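Columnists wanted - Flitura opinion desk

Flitura is looking for 5 new opinion writers to cover politics, public spending and how Fanumside is run. Paid, part time, remote ok. Start in February.

What we want: 8 columns over the run, 800 words max each. A clear argument, facts we can check. Local elections, roads, power bills, schools, who got the contract and why. No party press releases please. First time writers welcome, we edit hard but fair.

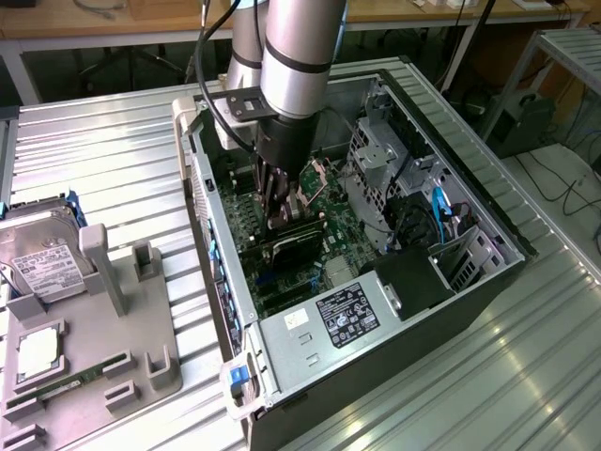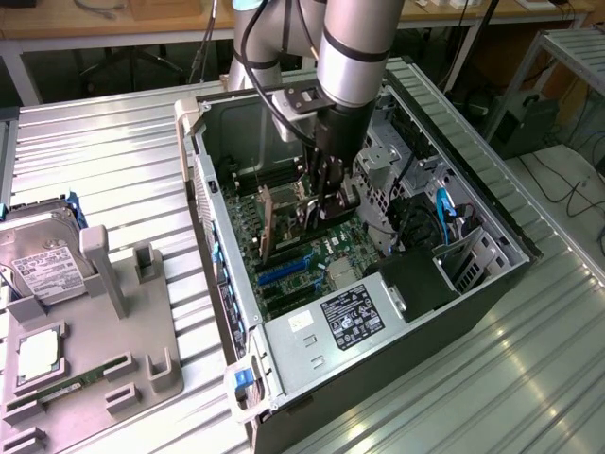 Desktop tower on its side, panel off.

Pay is $512 per column, on publicaton. You keep book rights. Pieces also run in our sister weekly, Zestari, no extra work for you.

To apply: one sample column (published or not), three pitches, a line or two on where you live. Paste it all in the email, attachments get lost. Put COLUMN in the subject. Elected officials and there staff can't apply, sorry.

Shortlist of 20 gets a call from the Esquivel Street office. Applications close 5 pm, last day of the month.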